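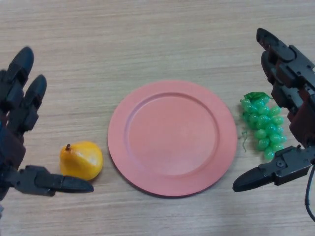 Pear, pink plate, green grapes.

4 min read

I have now kept a fruit ripening log for two seasons, mostly to settle a disagreement with my sister Hala about whether pears belong in the refrigerator. They do, but the timing matters more than either of us assumed.

European pears are picked mature and hard. Left on the tree until soft, many varieties go grainy around the core first and the flesh never quite recovers. A period of cold followed by a few days at room temperature gives a more even result. My setup is basic: the bottom drawer of the refrigerator for the cold stage, then a paper bag on the pantry shelf, folded over once at the top. I check at the neck with a thumb. If the flesh yields slightly there, the pear is ready. Checking at the widest part is a mistake I made for most of the first season, and by the time that area gives, the center is brown.

The log is a spreadsheet with one row per pear: weight, days cold, days in the bag, and a score out of 10. The kitchen scale tops out well above anything I need, and I try to buy fruit close to 200 grams so the rows are comparable. The best scores so far came from pears that had 3 days in the bag. The ones with 2 were acceptable and slightly chalky. I tried adding a banana to the bag in November and saw faster softening – also faster bruising, which may have been my handling.

Grapes are a separate problem. They do not ripen after picking, so there is nothing to manage except water loss and mold. I store them unwashed, in the vented bag they came in, toward the back where the temperature is steadier. Washing happens right before eating. Stems that are green and flexible are a better indicator of age than the color of the fruit. I no longer log grapes because the scores tracked the stem condition on the day of purchase and nothing else I did moved them.

Hala still ripens hers on the windowsill in direct sun. She reports good results and keeps no records.

Next on the list is a comparison of paper bags against a lidded bowl, same variety, same cold stage. I also need to fix the weight column, where I switched to ounces for a week and did not label it.

– Nawal Tazi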